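Harkero 35 Travel Pack
Carry-on size, desert and dry-country version

Back in stock. Sand color and dark olive, the rust one is gone until March.

Who it's for: anybody doing hot, dusty places with one bag. Camel treks, jeep camps, bus trips across the flat stuff. We built it after Onyekachi Ezeani took our old city pack through two weeks of dunes and came home with grit in every zipper. So, new zippers.

What you get
Main compartment, 35 liters, opens flat like a suitcase
Covered zippers with a storm flap over the top one
2 bottle sleeves, deep, take a big bottle each
Hip belt, removable, stows behind the back panel
Scarf loop on the left strap (Hadiza Obi's idea, people keep writing in about it)
Hidden passport pocket, fits a phone too if its not a huge one
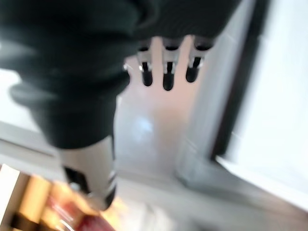
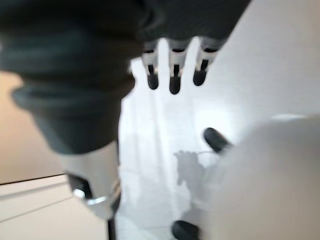
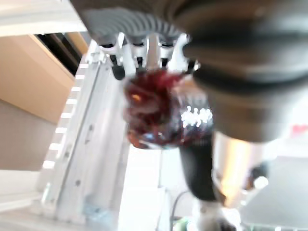 Size and weight
Fits most airline carry-on limits but check yours, the small regional carriers are picky. Weight is some 15 ounces less than the old pack with the belt off. Torso is adjustable, short to tall. If you're between sizes go longer.

Packing for the desert
Nights get cold. Put the fleece on top, not at the bottom. Sunscreen in a zip bag, always. The Prudidus liner (sold seperately) keeps sand off clean clothes and rolls up small. Water goes in the side sleeves, don't hang it off the back, it swings on a camel and you will hate it by noon.

Cleaning
Shake out upside down. Dry brush on the zippers, then a damp cloth. No washing machine. No zipper oil in sandy country, it holds the grit.

Ordering
Ships from our Kragh warehouse, orders in before noon go same day. Returns 30 days, tags on. Straps and buckles are sold as spares, ask for part 438 for the hip belt buckle, thats the one people step on.

From buyers
"Took it to Zurkimar and back, no sand inside except what I put there with my boots." Ginette Renaud
"Good bag. Wish the top handle was softer." Efe Odukoya

Questions on fit, write to Nnamdi at the shop desk, weekdays only.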